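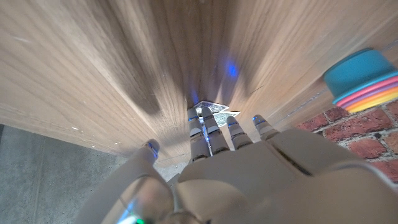 Fingers pointing ahead, pale wood beyond.

Right, I've been threatening to do a thread about wooden tables for ages and it's Tuesday and it's raining, so you're getting it. Old ones, new ones, sticky ones, ones with somebody's homework pressed into them. I love them all!

Started with a kitchen table I bought at the Saturday sale in Cudlow. £226, which I still wince at a bit, but it had a drawer at each end and the drawers ran like butter. I'd have paid it for the drawers.

Got it home and it didn't fit through the kitchen door. Legs off, then. The bolts hadn't moved in decades and I had to borrow a long spanner from Velimir Vukadinović over the road, who repairs chairs and has a whole wall of them (spanners, and chairs too come to think of it).

Velimir took one look and put his hand flat on the top, and just slid it along for a while without talking. Then he went the other way. Try it on yours tonight – with the grain, then back. You feel things you'll never spot by looking.

Mine had a dip at one end. Very shallow, like the start of a saucer. His guess was years of kneading or rolling in the same spot. Could be wrong! But I make my pastry there now and I like thinking someone else did.

The finish was a horror. Some sort of brown varnish that had gone tacky, so newspapers stuck to it and left the football results behind in mirror writing. I tried washing soda first. Don't do that on oak, it goes dark as tea. I found out on the underside, thank goodness.

What did work was a cabinet scraper. It's only a rectangle of steel, and once you've got a burr on the edge it takes off curls so thin they float. I spent a whole afternoon in August on it with the cricket on and I was happy as anything.

Getting the burr on is the annoying bit. I watched videos, read two books, still made dust instead of curls. Velimir showed me in the time it takes a kettle to boil. Lean on it less, basically. I'd been going at it as if it owed me money.
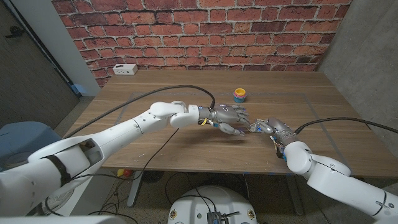

Across the table. Love a warm brown grain.

Someone always asks about oil versus varnish so let me get in early. Oil for me, every time, if it's a table you eat at. It marks more easily but you can mend the mark on its own, in your slippers, with a rag. Varnish looks smart until it chips and then you're doing the lot.

I used Brasolex because the ironmonger had a dented tin going cheap. Smells like oranges and an old cricket bat. Thin coats, wipe off everything that hasn't soaked in, then leave it overnight. I did 5 coats in the end and the grain came up beautifully – all these flecks I hadn't known were there.

PLEASE lay your oily rags out flat outdoors to dry, don't ball them up in the bin. They can heat up by themselves and catch fire. I thought this was an old workshop tale and it really isn't.

Best table I've sat at this year that isn't mine: the long one at the back of Esposito, the café by the canal. It came out of a school science room and there's a plugged hole where the gas tap was. People have carved their names in it and the owners have just oiled over them. Somebody called Gaz was very busy.

I asked if they'd ever thought of sanding it back and the woman behind the counter looked at me as though I'd suggested sanding the dog.

Worst: a flat-pack desk I had as a student, where a mug ring turned into a blister and the blister turned into a crater. I covered it with a mat for 13 months and then left it for the landlord. Sorry, landlord.

For anyone buying new, I was pleasantly surprised by the Brorkau one my sister's got. Solid top, and it's held on with little slotted brackets so the wood can swell and shrink with the weather without splitting. Get on the floor in the shop and look underneath! You'll look odd. Do it anyway.

Wood moves across its width, hardly at all along its length, so a top screwed down tight has nowhere to go when the heating comes on. Mine has a crack at one end from exactly that, and I've opened up the screw holes into slots so it shouldn't get any longer.

A few replies asking about white heat marks. Try a soft cloth and an iron on low, no steam, a few seconds at a time, and test it somewhere hidden first. It's shifted most of mine. Black marks round old nails are a different beast and I've decided I like those.

Next job is the drawer knobs. One's brass, the other is a cotton reel on a screw. I'm leaning towards finding another cotton reel.

Show me your tables, please, especially the battered ones. And if you've got a good way of cleaning crumbs out of the gap between the boards, I'm currently using a playing card and I'm down to the jokers.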